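Notebook > Work > October

Older Newer Archive Letters About

October, evening

I slept badly and came to the office before seven, so I had the good desk, the one beside the radiator. The night job was finished. I was afraid to look at it, and I made tea first and washed two cups that were not mine.

For the memory: we have 2618 start positions for the cube task, and every controller must go through all of them, the same list in the same order. The task is simple to say. The arm picks up the yellow cube and puts it on the plate. Since the beginning of the month I am comparing two controllers, the one from Jallico, which we have used for a long time, and the new one from Saxena, which Sorcha brought back from her visit to them and which she likes very much. Everything is in the simulator. The arm in the other room is reserved for Mahtab until the end of the month and I do not complain about this, she waited longer than me.

The result of the night is for Jallico, with only the wide camera: 991 good runs. It is a poor number. I expected it to be poor but I had written 1400 on a piece of paper and put it in the drawer, as my father did with the football, and now I must look at that paper every time I need a pencil.

I spent the morning watching the bad runs. I tried to be disciplined and to write one line for each, without opinion. After the first page the lines became the same line. The arm comes over the table well, it slows down well, it goes down beside the cube, and it closes on nothing. Very often it is too far to the back. It is not stupid behavior. From the wide camera the front and the back of the cube are hard to tell, and a small mistake in depth is enough with these fingers. With the soft gripper we had in spring, such a mistake was forgiven. The two stiff fingers do not forgive it.

I asked Mahtab if she sees the same on the real arm. She said yes, but less, and that her cube is bigger. Then she showed me her thumb, which she had put between the fingers to feel the closing force, and it had a line across it. She was quite proud. I wrote the force down from her in case I need it, and then I could not read my own writing and was ashamed to ask again.

At eleven we had the talk with Sorcha. She calls from Clonimari now, from her mother's kitchen, and one can hear the dog. She wanted to know why I had not begun with Saxena. I explained that I wanted to have the old one complete first, with the wide camera and then with both cameras, so that I know how much comes from the camera and how much from the controller. Otherwise we will change two things together and be happy with a number that we do not understand. She was silent for a moment and said that this was fair, but that the people in Clullthorpe expect a first table before their meeting. I said they would have one. I do not know why I said this so quickly. In my own language I am slower to promise; in English the promise is a ready sentence and it comes out of my mouth complete.

Lunch: the lentil soup, again too much pepper.

In the afternoon I had the second set of Jallico, with the close camera added. 1149 good runs. So the close view helps, and I was glad for some minutes, and then I was less glad, because I had hoped for much more. I had told everybody that the close camera was the answer. I looked again through the bad runs and there is now another kind of mistake. When the wood fills the close view, the controller becomes uncertain. It goes down, stops, goes a little up, goes down again, like a person who looks for a stair in the dark. Sometimes it stays in this until the time limit. I think the dark knots in the wood may attract it, but I have no proof, only four or five runs where it looked so to me, and I know that I see faces in curtains also.

Mahtab came to sit with me for this part. She is much better than I am in watching. She does not speak, she only puts her finger on the screen. Her opinion is that the planks are guilty, and that we should make a second table with a plain top and run the same list over it. My opinion is that the close camera sees too much of the table and too little of the fingers, and that we should turn it a few degrees. We did not agree, and we agreed to do both, which costs two nights of machine time. I like to disagree with her. She never keeps it in her face afterward.

Before I started Saxena I stopped one run by hand and saved both views of the round table, so that I can compare later when we have turned the camera. The close view is first and the wide view second.

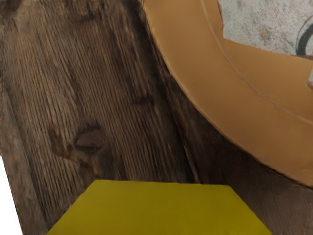
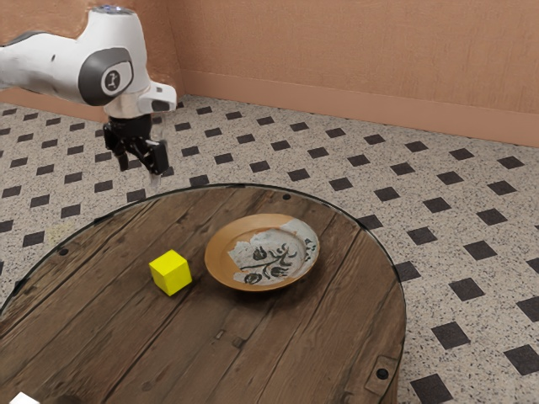 Then I started Saxena, with the wide camera only, and stayed to see the first runs. One should not judge from the first runs, I say this to the students every year. But I watched. It moves differently. Jallico makes one long movement and corrects at the end, and Saxena corrects all the time, in little portions, so that the arm looks a bit nervous but arrives more straight. The first cube it picked up well and put on the plate near the rim. The second also. The third it dropped from too high, and by our rule this is still a good run if the cube stays on the plate, and it stayed. I am not sure that I like our rule. If Saxena wins because it drops things from a height and they happen to stay, Sorcha will be pleased and I will have to write a paragraph with many small words in it.

I have made a note to add the release height to the log. It should have been there from the start. It means that the two Jallico sets have no release height, and I must either run them again or leave the column empty for them. Mahtab says run them again. It is easy for her to say, she does not wait for the machine.

There was one more small thing that took an hour. The Saxena settings file uses degrees for the wrist and radians for all the other joints. It is written in the manual, on page 5, in a gray box, and I had read page 5 and even drawn a little star next to the box. In spite of the star I put radians everywhere, and in the first test the wrist did not turn at all, and I looked for the mistake in my own code, in the gripper model, in the table height, everywhere except under the star. I wrote a polite message to Saxena to suggest they use one unit. I took out the word "please" two times and put it back one time.

I called home at six. My sister has found an apartment, on the third floor, with a kitchen so narrow that she must choose between the oven door and herself. She asked what I did today and I said I watched an arm miss a cube. She asked if it was the same cube as last week. It is the same cube.

It was raining when I left and I had forgotten the umbrella at the desk beside the radiator, so I went back up, and of course I looked at the screen. Saxena was going on without error messages. I did not look at the count. I took the umbrella and a pear.

For tomorrow: release height in the log. Ask Mahtab for the closing force again and write it properly. Turn the close camera, first two degrees and then four, and keep the old angle in a separate file with a name I will recognize. Send Sorcha the empty table for Clullthorpe so that she can say now, and not later, if she wants other columns. Buy tea for the office, the box is almost finished and I drink the most of it.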